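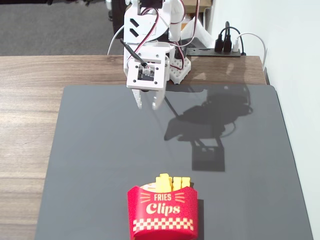 Fig. 1. The arm over the mat, with the carton of Fries Clips in front.

I spent most of November on this arm, and the part I want to write up is the gripper, which gave me far more to think about than the code did. The project was simple on paper: two sets of fingers, same arm, same servos, same little camera on the wrist, and see which one is better at pulling a fry-shaped clip out of a carton. The short white tapered fingers came with the Kistik files. The others were a wider pair from Bruvine, with a rubber strip glued inside (my glue job, so blame me for the wonky edges).

I picked the clips because they're a pain. They're blocky, they sit at different heights and they crowd together, so a finger that is even slightly too fat pushes the neighbour over before it gets a grip. I did 71 tries with each set and wrote them all down in a notebook, then typed it up, then found I'd mixed up two pages and had to do it again!

The narrow fingers got in between the clips much more often. The wide ones held on better once they had something, but they kept shoving the whole carton across the mat. I also had 11 tries with the wide set where the servo stalled and I had to cut the power -- those count as misses in my table.

The camera was a mixed bag. Having it on the front of the gripper means it always looks where the fingers are going, which is lovely, but the cable has to follow every move of the wrist. I re-routed it twice. The shadow of the arm on the mat bothered my colour threshold as well, so I ended up masking off the right side in software and moving on.
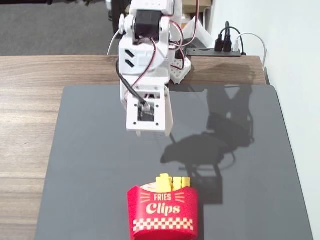

Gunnel Løken thought I should have tested the fingers with the camera switched off first, since a bad grip and a bad guess about where the clip is look the same in a results table. Fair point, and I don't have a good answer. I did run a few grabs from fixed positions near the end, and the narrow fingers still came out ahead, but there weren't enough of them to put in the report.

If I carry on, I'd like to try narrow fingers with the rubber strip on them, and a softer closing speed. I'd also tie the camera cable down properly before the first run. The notebook pages are in the appendix, crossings-out and all.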